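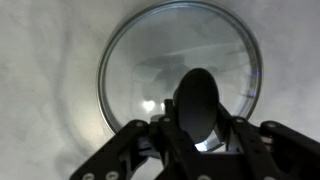 ok checkout thread. finally moved the Herotholm shop off the old cart and I have opinions. first one is guest checkout, turn it on, today. we had 51 abandoned carts in the week before the switch and most of them died on the "create an account" page. we sell kitchen stuff. someone wants a round glass lid with a thin metal rim, they do not want a relationship with us

2/ shipping cost. show it on the cart page. not step three. I fought with Dabbas over this for a month, he thought it would scare people off. it scares them more when it shows up late

3/ old cart had 4 steps. new one is a single page with the sections folding open. took me two evenings plus a lot of swearing at the address module

4/ speaking of. if your address form makes "state" required and you ship to countries that dont have states, go fix it. I'll wait

5/ product import. 986 rows, csv, should be easy. Was not easy. the export put the sale price in the regular price column for anything that had ever been discounted. Ellen caught it when she saw a stockpot going for less than we pay for it

6/ so: import ten products first. look at them in the actual storefront. then do the rest

7/ redirects!! the old urls had the category in them, new ones don't. did 600 by hand in a spreadsheet before Dima Yammine told me there's a pattern rule for that. thanks Dima. could of used that sooner

8/ order emails went to spam for the first day and a half. SPF record still pointed at the old host. check this BEFORE you flip the domain, not while a customer is on the phone asking where her receipt is

9/ discount codes didn't come over at all. I remade the ones still running and let the rest go. two people complained, gave them the discount anyway

10/ still broken: the Elo theme hides the coupon box on small phones. you have to turn the phone sideways to see it. support ticket is open

11/ someone asked about tax settings. seperate thread, need food first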